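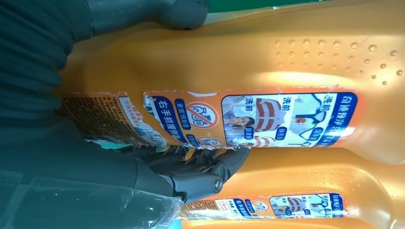

Packaging and Labels - Handout 6
Course tutor: Halima Osagie

Last time we covered how a bottle gets its shape. This handout deals with the label, and why labels cause trouble when bottles are sorted for recycling.

A label and a bottle are often made of different plastics. If the label covers most of the surface, a sorting line may read the label and send the bottle to the wrong bale. 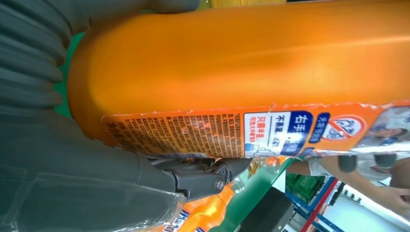 Glue is the second problem. Some glues let go in a warm wash and some stay on the flakes - those flakes sell for less. Paper labels break down into pulp, and the pulp clogs filters.

Terms to know:
Wraparound label: a strip that goes around the body and is glued where the ends meet.
Sleeve: a film tube shrunk onto the bottle with heat.
Bale: sorted bottles pressed into a block. 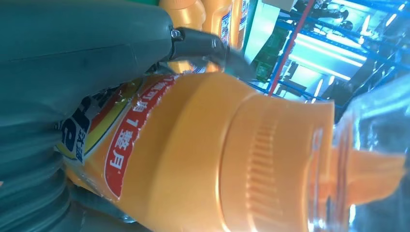

Orange plastic bottle, on its side.

Color matters too. Clear plastic can be turned into almost any color, so it has more buyers. Strong colors mostly go into darker goods such as pipe and strapping. 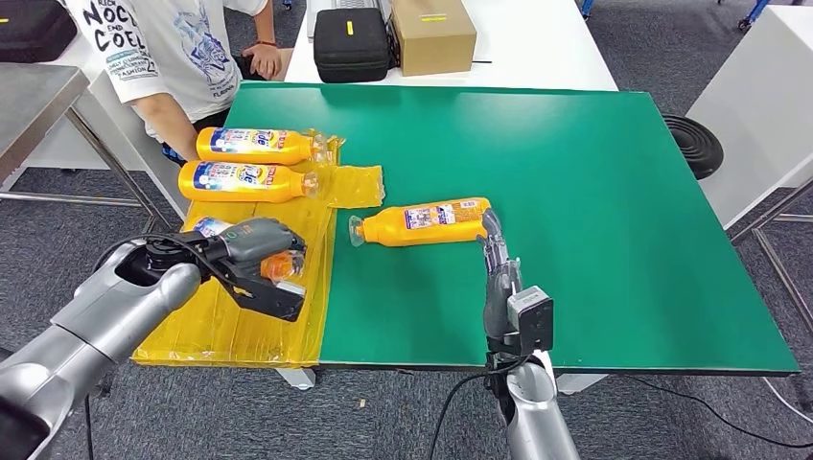 Should the cap be left on the bottle?
Follow the local rules, but many programs now ask for caps on, as loose caps are small enough to fall through the screens.

Reading for next time: Esther Mosoti's notes on wash lines, first 2 sections.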